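3.2 Collecting demonstrations in simulation

All demonstrations for the board task were recorded in Statirum, our simulated copy of the Mösli room. The arm stands on a fixed pedestal at one end of a white table, and a small chessboard with a reduced grid is placed within its reach. We kept the room, the lights and the table the same for every recording. The board angle and the starting squares of the pieces were drawn again for each new layout.

Two operators, Marlies Schwaiger and Teodor Ardeleanu, drove the arm with a hand controller. Each was given 30 practice runs, and these were thrown away. They then recorded 526 runs between them over the month of January. A run was limited to 200 control steps and was stopped early if a piece fell over.
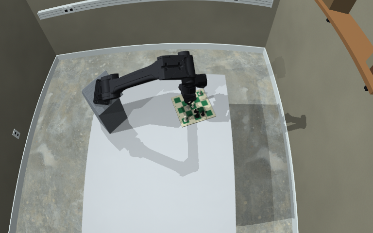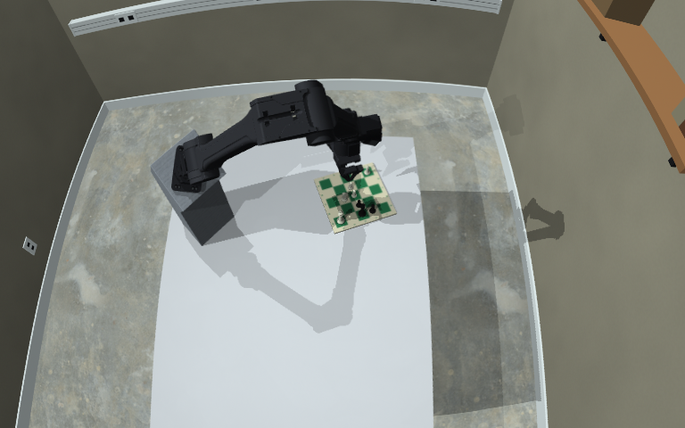

Figure 4. Simulated arm with the gripper over the board, two views from the board task.

Each run is stored as joint angles, gripper opening and rendered color images, together with a one-line instruction that names the piece and the target square. Runs in which the wrong piece was moved were kept but given a separate label, because the Tama policy is trained on both kinds. Of the full set, 123 runs carry this label.

Shadows of the arm were left on during rendering. In an early version of the set, made with the Cellano renderer, they were turned off, and policies trained on it did poorly when the gripper was low over the board. We did not test softer shadows.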